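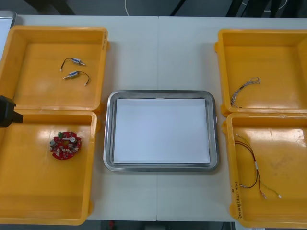
The Skenddale Benda Kitting Station is a bench-height robotic cell for sorting and presenting small electrical parts ahead of assembly. It is supplied to manufacturers, repair depots and training departments that handle mixed parts in modest quantities. In the standard layout, four open yellow bins stand in pairs to the left and right of a stainless-steel tray, and each bin is given over to one class of part: small components with short leads, a circuit board, plain gray wire, or a multicolored harness. The tray takes a flat white liner, against which dark leads and metal bodies are easily distinguished. Bins and tray are not fixed to the tabletop and may be exchanged for the purchaser's own containers, subject to the size limits given below.

Planning the Purchase

Purchasers are asked to settle three matters before requesting a quotation: the number of part classes, the weight of the heaviest part, and the floor space available. Wire goods should be listed separately from rigid parts. Loose wire and harnesses require more setup time than boards or metal-bodied components, and the setup allowance in the quotation is calculated accordingly.

A budget should provide for the station, the gripper fingers, installation and operator training. Fingers are treated as a wearing part and are not covered by the warranty. Sites running two shifts normally order a second set with the station – the lead time for fingers ordered later is the same as for new equipment.

Specifications

Maximum part weight: 185 g
Maximum outside length of bin: 300 mm
Clear bench width required: 2000 mm
Working height of tabletop: 797 mm
Tabletop: white, two joined panels
Bin positions: 4
Tray positions: 1
Warranty on station: 5 years, fingers excluded

Site Requirements

The floor must be level and able to bear the station without additional support. A grounded electrical outlet is required within reach of the rear of the bench. Overhead lighting should be even. Glossy bins and polished trays reflect strong light, and the purchaser may wish to specify matte containers where lamps cannot be moved. Cables from other equipment should be routed clear of the area reached by the arm.

Options

The Rafferty finger set is intended for fine wire and small connectors. The Sernwood bench frame adds lockable casters and a lower shelf. Either option may be included in the original order or added at a later date by the purchaser's own maintenance staff.

Quotations and Sample Trials

Sample parts may be submitted for a handling trial before an order is placed. Please send at least ten of each part, packed by class and labeled with the purchaser's part number. Trial results are issued in writing and remain the property of the purchaser.

Inquiries should be addressed to Desta Seyoum, Equipment Sales, Skenddale. Orders confirmed by the end of April are supplied at current list prices.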